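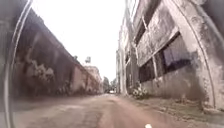
1. Where the chores stand

Begoñe Lozano opened at 8:00 and took the notes. Dikell want to know if a machine can do the outdoor chores at Wastville yet: carrying parcels between buildings, taking out trash, sweeping the lanes. Indoors, the Folleo unit folded 94 of 100 shop towels in the October trial. It still can't manage a full trash bag.

2. Paved stretches

Parcel runs should start on asphalt. A road with a curb on one side and a wall on the other gives the machine two edges to follow. There are no painted lane markings to use.
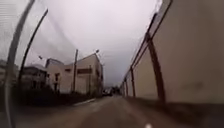
3. Unpaved stretches

Ruts, puddles and loose stones were discussed. Sweeping is ruled out on dirt. Carrying is undecided, with loads of up to 6 pounds suggested for a first try.

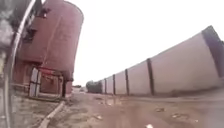

Laurier Bouchard said a person with a hand cart would still beat any machine on this job, and asked that Fairclough price both. Agreed.

4. Parked cars

A car by the building leaves the machine less room to pass. It should slow down and keep to the open side. Stopping rules to be written before any run.

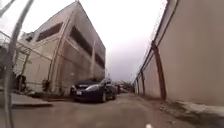 5. Actions

Lozano: stopping rules.
Bouchard: request to Fairclough for both prices.
Trash bags held over to the next meeting.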